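Speaker Notes: Lighting and Noise in Shared Workspaces
Hindelton Facilities Learning Series, Session 2

Last updated: December 2023

This site uses cookies to remember your language and reading preferences. By continuing to browse, you accept our cookie notice.

Opening (slides 1 and 2)

Good morning, and welcome. The session runs for 40 minutes, with questions held until the end. Attendees who joined the February session on ventilation will find that some terms carry over. Printed handouts are by the door.

The subject today is the comfort of people who work for long hours in large shared rooms. The two matters we receive the most complaints on are light and noise, and they are often reported together. Let the opening pictures stand on screen while people take their seats.
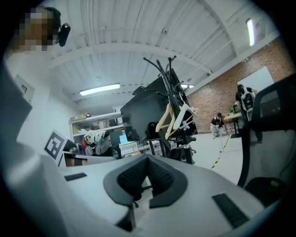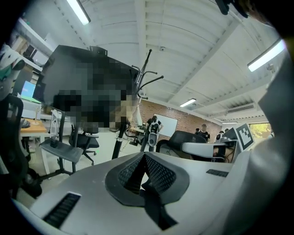

Slide 2. Interior views, both with light-colored equipment in the foreground.

Why light and noise are treated together (slide 3)

In most organizations, lighting belongs to the electrical budget and noise belongs to no budget at all. As a result, a lighting upgrade may be approved, installed and signed off without any person asking what it will do to the sound of the room. Hard, pale ceilings spread light well. They also return sound to the floor. Soft ceiling materials absorb sound but can make a room feel dim if the fixtures are left as they were.

Pause here. Ask the audience to think of a room in their own building where they have to raise their voice. Do not take answers yet.

Lighting: what staff report (slide 4)

Staff seldom use technical words. They say that their eyes are tired, that the room is "harsh," or that they cannot read a label without tilting it. Each of these comments may point to a different cause.

Tired eyes late in the day often go with strong contrast between a bright task and a dark background. A "harsh" room may have enough light but too much glare, either straight from the fixture or bounced off a glossy surface. The tilted label is nearly always a reflection problem. Matte finishes on benches and covers help a good deal, and they cost little when chosen at the time of purchase.

Facilities teams should write down the exact words used, along with the time of day and where the person was sitting or standing. A record that says only "lighting complaint, east side" is of little use six months later.

Lighting: the Brandlow building (slide 5)

At the Brandlow building, the first response to complaints was to add fixtures. The complaints increased. The maintenance team then walked the floor at the height of a seated person and found that the new fixtures were in the direct line of sight from most of the desks. Turning the desks by a quarter, and fitting diffusers over the worst fixtures, settled the matter for the main room. The side rooms remain under review, and the team has asked for one more winter of records before any further purchase.

Speak slowly on this slide. The desk plan is small and people at the back will need time to read it. The full plan is in the handout.

Noise: level and character (slide 6)

A meter reading tells us how loud a room is. It does not tell us whether the sound is easy to live with. A steady fan is often forgotten within the hour. A cart wheel that clicks at each turn, or one side of a telephone call, can hold the attention of the whole room at a much lower level.

For this reason we recommend that every reading be paired with a short written note of what could be heard. Two or three plain sentences are enough. Where speech is the main source, note whether the words could be understood at the listener's seat — this matters more than the number.

Noise: the Cortés annex (slide 7)

The Cortés annex was planned as storage and later turned into a work area. It has a long floor, few soft surfaces and a loading door at one end. Screens were tried first and made little difference, as they were too low to block the path between people standing up. Hanging panels were then placed over the packing area, and the loading schedule was moved to the early morning.

The schedule change cost nothing. Staff rated it above the panels in the follow-up survey, and the annex has kept it in place. Point this out clearly, as budget holders in the audience will wish to hear it.

If asked about the brand of panel, say that product names are not given in this series.

Walking the room (slide 8)

The Drivard checklist is on the second page of the handout. It is meant to be completed on foot, by two people, and without a computer. One person observes and the other writes. They then trade places and repeat the walk.

Complete one walk in daylight and one after dark. Stand where people stand and sit where people sit. Look toward the ceiling from each position, and then toward the nearest shiny surface. Stop talking for a full minute at each end of the room and once in the middle. Write down any sound that can be named.

Please remind the audience that the walk should be announced in advance. Staff who see two people with clipboards staring at the ceiling tend to expect a relocation.

Common objections (slide 9)

"We have already met the code." The code sets a minimum for safety. It was not written to settle questions of comfort, and meeting it does not close a complaint.

"People will always complain." Some will. A good record shows whether the same complaint is coming from the same spot, whoever is sitting there.

"There is no money this year." Begin with schedules, desk positions and door closers. Clean the fixtures. A layer of dust on a diffuser takes away more light than most people expect — and cleaning is already in the contract at most sites.

Closing and questions (slide 10)

Return to the question asked earlier about the room where people raise their voices. Take a few answers now and write them on the board. Where an answer names a room that has recently been refitted, ask what changed in the ceiling and on the floor.

Collect the feedback forms before the group leaves. Unused handouts go back in the gray folder for the next session.

Related items

Ventilation in Converted Buildings: Speaker Notes
The Drivard Checklist: Printable Version
Brandlow Building: Desk Plan and Survey Form
Choosing Floor Coverings for Busy Corridors
How to Record a Comfort Complaint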